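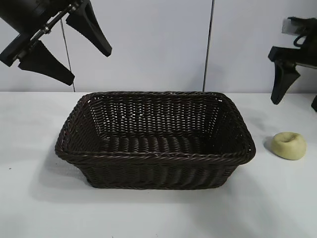
Faster would be nice, Hamann told the visitors, but he would not pay for it with a broken basket. He repeated this to me later over coffee, in nearly the same words, and I think it explains well how the people in Drulalow work.

The open day at the Forumwood workshop was on a Thursday in May, and it was my first visit there. I had expected a big hall with yellow machines behind fences. The room is small and has light grey walls, and visitors stood close enough to hear the motors. Gerd Nolte, who leads the handling group, had agreed to talk with me between two demonstrations, and in the end he gave me most of his afternoon.

"People ask me for the difficult thing," he said. "They want to see the robot tie a shoe. Then I show them a basket, and they are a little disappointed. After some minutes they come nearer and they begin to ask good questions."

His group works with two arms over one table. A woven basket, he explained, looks simple to us and is unpleasant for a machine. The walls are full of small holes, and light comes through them. The rim is thick and twisted, so the fingers do not meet a flat surface. "A carton has six sides and it is honest about them," he said. "With a basket, you must decide first what is the edge."
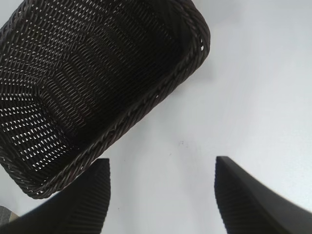
Why did he choose the rim as the place to grip? "It is the strongest part, and it is where you and I would take it," Nolte said. "We tried the wall also. The wall bends, and then the arm believes it has moved the basket when it has only changed its shape."

He speaks slowly and often corrects himself. When I wrote down the word "intelligent", he asked me to cross it out. He prefers to say that the arms are "practised". Over the winter the group recorded 300 runs with baskets, bowls and trays, and each run was guided by a person from beginning to end. Hamann did many of these himself. He told me that his shoulders were sore until spring, and that he now looks at every shopping basket with suspicion.

I asked Nolte who should be interested in such work. He named bakeries, laundries and small shops – places where things are carried in containers all day, and where no two containers stand in the same position. A bakery from the next town, Grusinley, had sent two people to the open day. They stayed for both demonstrations and wanted to know mostly about cleaning. Can flour get into the joints? Nolte answered that it can, and that he has no good solution for it yet. I liked that he did not try to sell them something.

He was less patient with one question, which came from a man near the door. The man wanted to know how many jobs the arms would take. "I understand why he asks," Nolte said to me afterwards. "But I cannot give a number which I do not have. At the moment the arms are slower than my mother, and she is 34 years older than me."
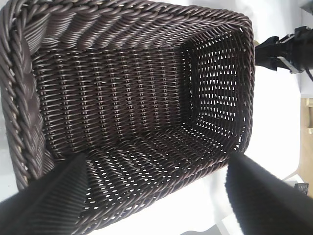
DRULALOW, May – The second demonstration began at three o'clock, and the group was bigger than before. Nolte stood beside the table and spoke about what the cameras near the fingers are good for. From above, he said, one sees where the basket is. From the wrist one sees how the strands run, and how near the finger is to the rim. "The last 9 millimetres are the whole job," he said. "Everything before that is only travelling."

A girl in the first row asked if the robot gets bored. Nolte thought about it seriously and said that it does not, but that he does, and then he plays the radio.

Before I left I asked him what he wants to show next year. He would like to have a basket with something soft inside, he said, and a handle which moves. He also wants better chairs for the visitors. 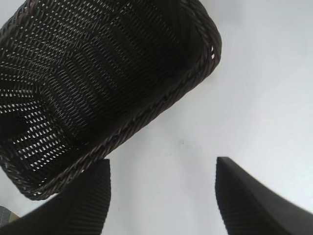

Gripper fingers and basket rim at the Forumwood open day, Drulalow.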